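Ticket 309: office tower, black, will not start
Opened: January 2024
Site: Kollavside workshop, back bench
Status: open, waiting on part
Priority: normal (was high, they have the spare laptop now)

Reported fault
Presses the button, fan goes for a second or two, stops. Tries again on its own. No beep, nothing on the monitor. Was fine the day before. User at the Vukberg desk says it had been "getting loud" since before the break, didn't log it.

Tried on the phone
Different power lead, different socket. Same.
Unplugged everything but the screen. Same.
Held the button in with the lead out, plugged back in. Same.
Asked them to send it over.

Bench log, first look
Came in with a lot of dust in the front vents. Hoovered the outside, brushed the inside. Side panel was stiff, needs a push towards the back then lift.
Memory out, wiped contacts, back in one stick at a time, each slot. No change with any of them.
Graphics card out and monitor on the onboard port. No change. Card back in.
Drives unplugged, both. No change, so not a drive dragging it down.
Small battery on the board swapped for a new one, it was 9 years old going by the asset sheet so worth doing anyway.

Power supply
Suspected this first tbh. Borrowed the tester from the Entwistle cupboard. All lines read in range. Then hooked up the 500 watt one we keep for testing, laid it next to the case, same start and stop. The original is 300 watt and seems ok, put it back in. Don't order one.

Cooler and processor
Cooler was barely gripping, one corner had let go. Paste underneath gone hard and crumbly, bare patch in the middle. That would do for the loud fan. Cleaned it off, fresh paste, seated it properly, all corners down. Still starts and stops.
Took the cooler off again. Processor out. Looked at it under the lamp, one edge has a brownish mark on the underside that doesn't wipe off. Tried it in the other tower of the same model (the one from the store room) and that one wont start with it either. Starts fine with its own.
So processor is dead, or dead enough. Can't say yet if the board killed it.

Socket
Checked with the magnifier. Can't find anything bent. A bit of old paste on the frame, got it off with a cotton bud and alcohol.
Did NOT try the store room processor in this board. If the board is bad I don't want two dead ones. Will ask for a cheap used one and risk that instead.

Part
Used processor ordered from Mikska, same family, 13 in stock when I looked. Added a tube of paste to the order as ours is nearly done. Cooler is bagged and labelled in the drawer under the bench, old processor in the same bag, marked BAD. Please don't bin the bag, the cooler screws are in it.

For whoever picks this up
Leave the lid off, it's in the rack behind the door.
Nothing metal near the socket please, and don't lean tools on the case.
When the part comes: processor, paste (small blob), cooler, plug the fan in, one stick of memory only, then try it. Drives last.
If it starts, leave it on for the afternoon with the lid on and check the temps before it goes back.
If it doesnt start, board is gone. Close the ticket as write-off, pull the memory and both drives, update the asset sheet.

User files
Asked by the Vukberg desk twice now. Nothing lost as far as we know, drives both read fine in the dock. Copied the documents folder to the share, told them where. Mail is on the server anyway.

Note on replacement
This model is due out in April in any case, so not spending more than the used part on it. If the board is gone they keep the laptop till then.
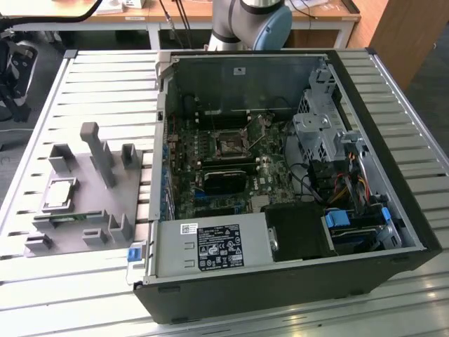
Also need someone to bring the tester back to Entwistle, they've asked for it. And the label printer is out of tape again.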